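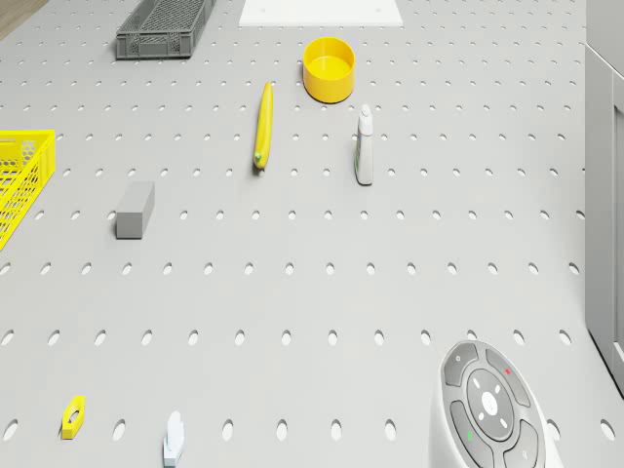

Simulated pegboard work surface with household objects, seen from above.

Demonstration collection (simulated)

4 min read

Demonstration collection is the gathering of recorded examples from which a learning system is expected to work out how to do a task. In the simulated form, the robot, the table and the groceries are all rendered by a computer, so dropped mugs are free. The person's time is still billed at the usual rate. The recordings are called demonstrations or episodes, and a large pile of them is called a dataset, usually some months before it deserves the name.

Origins

Early demonstrations were made on physical arms by people holding the arm by the wrist and walking it through the motion, much as one teaches a child to bowl. This worked and was slow. When simulators became good enough to draw a convincing banana, several groups moved the job indoors, in the sense of further indoors. The Mestix toolkit, first released in a January and patched every week of the following spring, was among the earlier packages to store the objects, the arm's motion and the written instruction in one file. Its file format has since been replaced twice and is still in use everywhere.

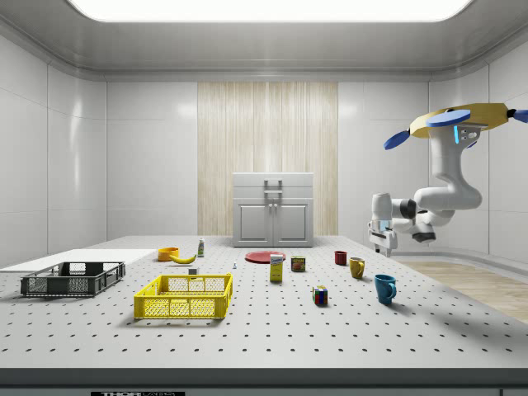
Procedure

A session begins with a reset, in which objects are placed on the table according to a layout file. The operator reads an instruction ("put the red mug on the plate"), moves the arm with a hand controller or a keyboard, and presses a key when the task is done. A second key marks the attempt as a failure. Operators new to the work tend to press the second key far too rarely, and after a week or so far too often.

Layouts are usually varied between episodes. Without variation, a system can learn that a mug is whatever happens to be at the back right of the table, and will go on reaching for that spot with great confidence after the mug has been moved. The Zesham protocol, which many groups follow and few have read to the end, asks for 20 layouts per instruction and at least 200 accepted episodes in total before any training is attempted. A single operator can produce about 28 usable episodes in an hour, with the rate falling sharply after lunch.

Each accepted episode normally includes:

- the joint positions of the arm at every time step
- the state of the gripper
- rendered views from one or more cameras
- the instruction as text, spelling mistakes included

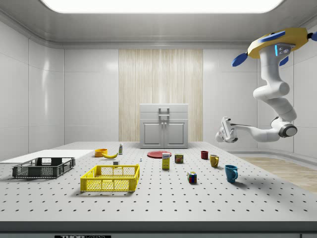
Quality and filtering

Accepted does not mean good. Operators pause to think, overshoot, scratch their noses, and set off again, and a system trained on the raw recordings will imitate the pauses faithfully. The Rawat filter removes long stretches in which the arm does nothing. In its first version it also removed the moment of waiting while the gripper closed, and the resulting policies snatched at things and left without them. Later versions keep any pause during which the gripper is changing state.

There is a standing disagreement over whether clumsy episodes should be kept. One side holds that a system needs to see recoveries from mistakes. The other has watched the recordings.

Camera placement

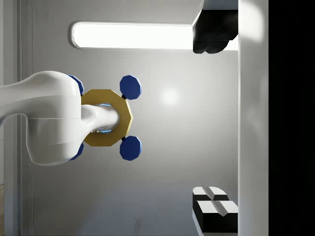 Viewpoints are chosen early and regretted later. A wide view takes in the whole table but makes small objects very small, while a close one gives detail until the arm moves in front of it. Simulators allow a camera to be put anywhere at all, including places where no tripod could stand, and this freedom is used. A viewpoint high in the room may end up filled largely with glossy white arm, along with a gold-yellow octagonal ring, the blue pads around it and a stretch of ceiling light. Such views contribute little to grasping. They are often recorded anyway, storage being cheaper than a meeting. In the Oto collection, 230 episodes were kept with every viewpoint intact so that users could decide for themselves which to throw out. Most users have kept them all.

See also: Teleoperation; Imitation learning; Episode reset; Layout file

Last edited 17th November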